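4. Setting up label printing on the Stomia

Read this section before you plug anything in. The quick-start card in the box says the printer is "ready in minutes." It can be, if your computer is new, your labels are the ones Mazza sells, and you never want to change a setting. Everyone else should set aside an afternoon.

4.1 Loading the roll

1. Switch the printer off at the back. The button on the front only puts it to sleep.
2. Lift the lid and push the two roll holders apart.
3. Drop the roll in with the labels facing up. The drawing inside the lid shows them facing down, which is left over from the older model.
4. Pull the strip forward until it passes the tear bar, then close the lid until both sides click.
5. Switch on. One blank label should come out. If you get a long run of blanks, go to 4.3.

Note: Mazza rolls carry 116 labels. Cheaper rolls work too, whatever the pop-up says. Lai-ching Leung ran store-brand labels through the test unit for this guide and the print looked the same to both of us. The only difference we found was the glue, which let go sooner on cardboard kept in a cold garage.

Caution: Don't pull a stuck label backward through the rollers. Open the lid and lift it out from above.

4.2 Installing the software

1. Download the Grodov driver from the support page. Skip the disc.
2. On the second screen, clear the box marked "Recommended extras." These are a coupon tool and a clip art collection, and I would not recommend either.
3. Connect the USB cable only when the installer asks for it.
4. When the printer name shows up in your list, print the test page.
5. Check the test page with a ruler. The box should measure 38 millimeters across. If it doesn't, the driver has picked the wrong label size, and the preview on screen will go on telling you everything is fine.

Note: The "Smart Align" setting is on by default. It is supposed to correct crooked printing. In our tests it made straight labels slightly crooked, so try it off first.

4.3 Finding the gap between labels

The printer has to learn where one label ends and the next begins.

1. With the printer on and the lid closed, hold the feed button for 4 seconds.
2. Let go when the light turns orange. It will feed several labels and stop.
3. Press feed once more. The strip should stop with a gap right at the tear bar.

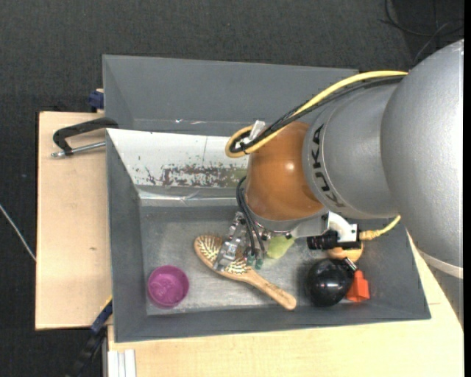 If it stops short, wipe the sensor with a dry cotton swab and run the steps again. The sensor is the small dark window under the strip, on the left. Canned air mostly moves the dust to the other side.

Caution: Let the print head cool before you reach inside. The sticker says it cools "instantly" – it does not.

4.4 Printing from a list

1. Save your addresses or part names as a plain CSV file.
2. In the Graketti label editor, choose File, then Link Data.
3. Pick the columns you want and drag them onto the label.
4. Print one label before you print the whole list.

The editor claims to handle lists of any length. Chia-jung Lu had it freeze on a long one, so we split ours into batches of 16 and had no more trouble. That may be overly careful. An update is promised for February, and I'll change this step once I've seen it work.

Last checked: Tuesday, January 31, 2023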